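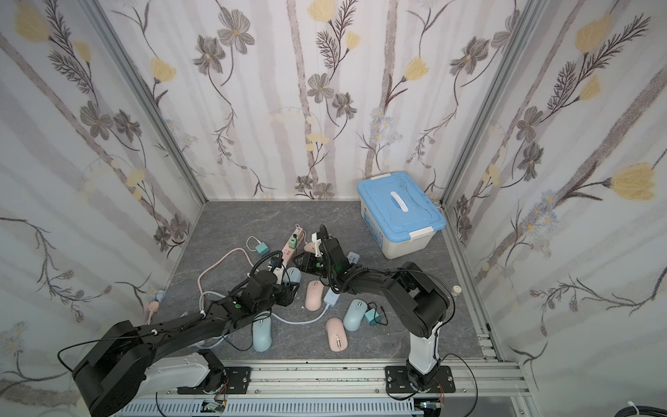
How to Join the Tollia Photo Prompt

Posted by Lowri Hughes in Blogging Help, tagged photo challenge, pingback, beginners

A few readers asked how to get their posts listed on the Tollia prompt page. These steps work for most blogs.

1. Read the prompt. A new one goes up at 6 a.m. and stays open until the next one replaces it. In April the prompts are all single words.

2. Pick one or 2 photos. Old ones are fine. Resize them before you upload, or the page will load slowly on phones.

3. Write your post. Anything up to 300 words is normal. Say where you were and what caught your eye.

4. Link back to the prompt. Copy the address of the prompt post itself and paste it into your text as a link. If you link to the Tollia home page, your entry won't be picked up.

5. Add the tag "Tollia" and no more than a handful of others.

6. Publish, then check the list under the prompt. Mine usually shows up in 40 minutes. If yours doesn't, leave a comment there with your link and Dario Testa will add it by hand. 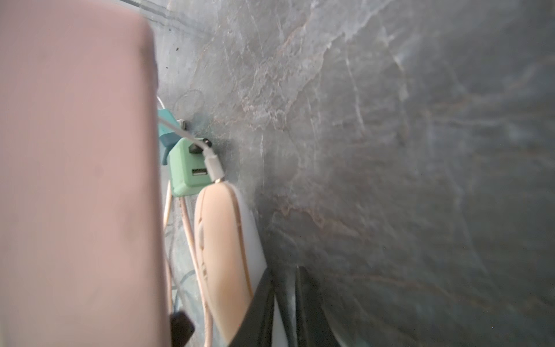

Gray marble pattern with veins of white and rose-brown

Visit some of the other entries too. The last prompt had 69, so I read from the bottom of the list, where people get fewer comments. Mention something particular in the post you read. "Nice shot" tends to land in the spam folder.

If your blog is set to private, pingbacks won't go out. Check under Settings, then Discussion.

Filed under: Blogging Help. Bookmark the permalink.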